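Hondik started as an argument between Remo Amato and Emerson Teixeira over whether adults can be taught to sew in one evening. Remo said yes. Emerson said no, and also that Remo's trousers were proof of it. Neither of them has conceded, and the school has been open ever since.

We teach mending, altering and basic dressmaking on the second floor of an old seed warehouse in Brarkby. The stairs are steep and the kettle is slow. Classes are small enough that you can't hide at the back, though people do try.

## What we teach

Most students arrive with one hem and a grudge. We start there. Evening courses cover hand stitches, zippers, patches and the long, humbling business of putting in a sleeve. If you get a taste for it, Olanrewaju Nwosu runs pattern cutting on the top floor, where the light is good and the standards are worrying. 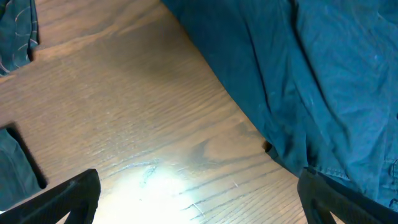

Beginners don't need to bring a machine. We have plenty, and Meinrad Baumgartner keeps them running with oil, patience and a vocabulary we ask him to save for after class. Bring something you don't mind ruining. By the third week you may bring something you do.

## The stretch course

In November we added a course on leggings, running gear and anything else that fights back when you sew it. Mohcine Morsy teaches it. He used to alter dance costumes in Miranda and has seen seams give way in front of 560 people, so very little you do will upset him. It's now our fullest class, to the quiet annoyance of everyone teaching tailoring.
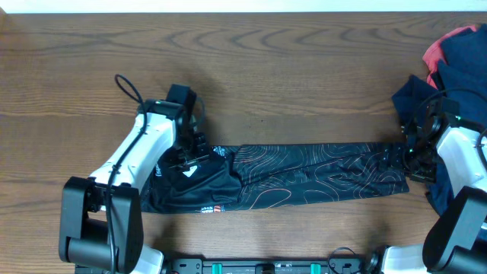

*Black fabric with thin orange-pink contour lines.*

## Who it's for

Anyone over sixteen who can sit on a stool for 2 hours. We've taught nurses, a retired judge and one man who only wanted to fix a tent and is now on his fourth waistcoat. There are no exams. There is a certificate if you ask for it, but Emerson signs them and his handwriting is terrible.

Doors open at 6:30 in the evening. The bell doesn't work, so knock hard.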